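4.3 Tuning the cloth tracker in Rirlow

Do this after the head camera calibration in 4.2. The arms must be parked and the Danzer planner stopped.

1. Open Rirlow and select Perception, then Cloth.
2. Set the mask colour by sampling the garment under the lighting you plan to work in. Pale grey furniture needs a tighter grey tolerance than the default.
3. Set Keypoint limit to 100. Higher values slow the Drosier controller.
4. Start the planner and run one lift at low speed.

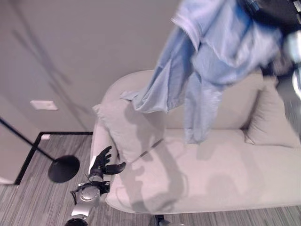
5. Check the log for code 756, which means the tracker lost the hem during fast motion. Lower the lift speed and repeat step 4.
6. Turn on Shadow reject if the mask spreads onto the seat cushion.
7. Save the profile – unsaved values are dropped when Buvbridge restarts.

Note: Profiles saved before April use the old colour format and must be re-sampled.

Caution: Keep clear of both arms while the planner is running. Stopping Rirlow does not stop motion. Use the emergency stop.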